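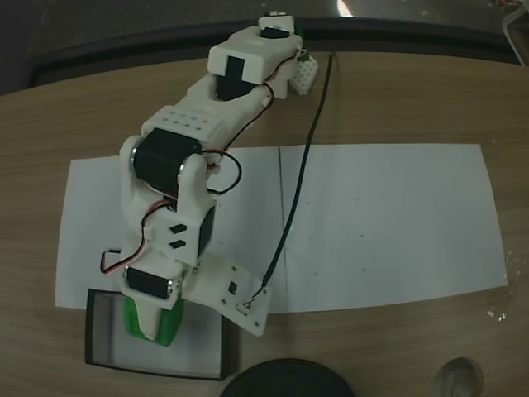

**Lernlow** is a small market town on the east bank of the Han, nearly 14 miles upstream of Valtside. Known mainly for its ferry, its onion fair and a long quarrel over where the bridge should go. Population small, never properly agreed on.

## Name

Older papers have Lernlowe, Larnlow and once Learn Low. The "low" is usually taken as a burial mound, though none has been found. The first half is anyones guess.

## History

A crossing was in use well before the town had a charter. Toll rights passed between two farms, then to the parish. Tolls paid for the church roof – twice. The railway reached Valtside but stopped there, and trade drifted downriver.

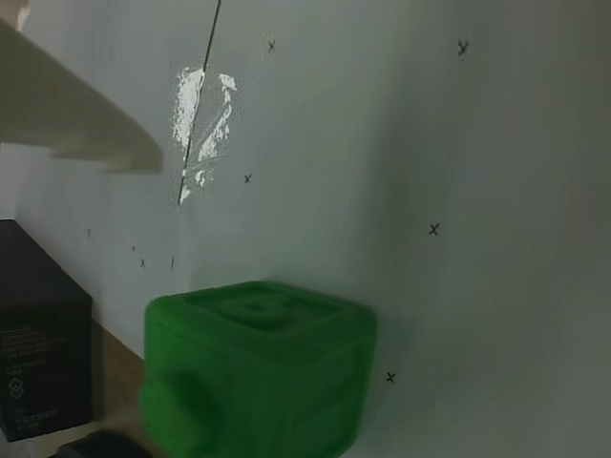

Readers of the Valtside paper have long disputed this, one writing that the trade had gone years before any track was laid, and that the silting of the quay did the damage. Dredging records are patchy. Both may be right.

The quay closed to barges and is now a car park. Flooding is common in the lower streets; worst on record put 37 houses under water.

## Ferry

Flat-bottomed, chain-hauled, carries 6 cars. Runs all year except in high water.
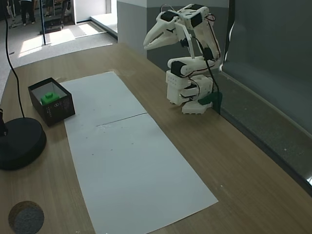

Can foot passengers use it? They can, and they travel free, under a clause in the old toll grant that was never repealed.

The present boat, the *Pamonon*, replaced a timber one that was sold upriver. Bell at each landing for calling it over. The east bell is cracked and has a flat note, locals prefer it.

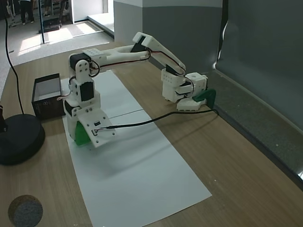

## Onion fair

Held every May on the green. Began as a seed market, with strings of onions brought out of winter store. Prizes for plaiting, heaviest string and best pickle. The record string had 204 onions on it and was carried accross the river by ferry for the judging. Stalls close at dusk.

## Transport

Bus to Valtside, hourly, none in the evening. No station. Footpath along the east bank, muddy below the weir.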